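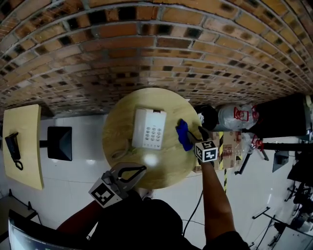

Blue cloth, round table, one gripper in each hand.

In our workshop at Oravec there is a disagreement that comes back every December, when members propose their projects for the new year. Somebody wants to build a robot arm. The others ask what the arm will do, and the answer is usually that we will see when it is finished. I have given this answer myself. I now think it is the wrong order, and I would like to argue for starting with the hand.

By the hand I mean a gripper which a person holds and operates. You can take it to a table and try to wipe the surface beside a telephone, and in one evening you learn more about your design than in a season of drawing. My first arm, which I called Vultura, took 21 weeks. It had good motors and a bad hand, and I discovered the bad hand last.
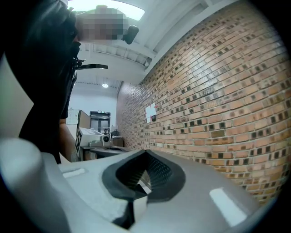 Demetrius Nakamura
Workshop member and builder of the Utine gripper

A cloth is a severe teacher. It is soft, it folds where you do not want it, and it gives no clear edge to hold. When I close my own fingers on it I do not think at all. With a gripper I must decide the angle, the pressure and the direction of the pull, and I feel in my wrist when one of these is wrong. A motor would simply push harder.

There is a serious objection. Some members say that a person hides the faults of the tool, because our arms are clever and correct everything. I accept this in part. A grip that works for me can fail on a cheap arm with 4 joints. But I prefer to meet this problem with a hand I already trust -- then at least I know where to look.

The second objection is that it is not really robotics. To this I have less patience. The marker cubes, the cables and the shape of the fingers are all robot work. They are also the parts which beginners can do together, at a normal table, without a safety cage.

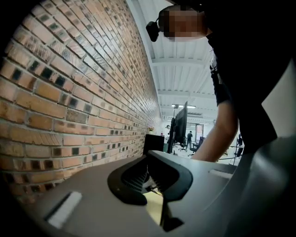 What I would ask of a shared workshop

Let every arm project begin with seven evenings of work by hand. Choose one dull task and repeat it. Write down each failure in plain words, also the embarrassing ones. My notebook for the Utine has 135 entries, and many of them say only "slipped again."

After this, build the arm if you still want it. I probably will. The parts for the next one, Masis, are in a box under my bench, and they can stay there until I am satisfied with the fingers.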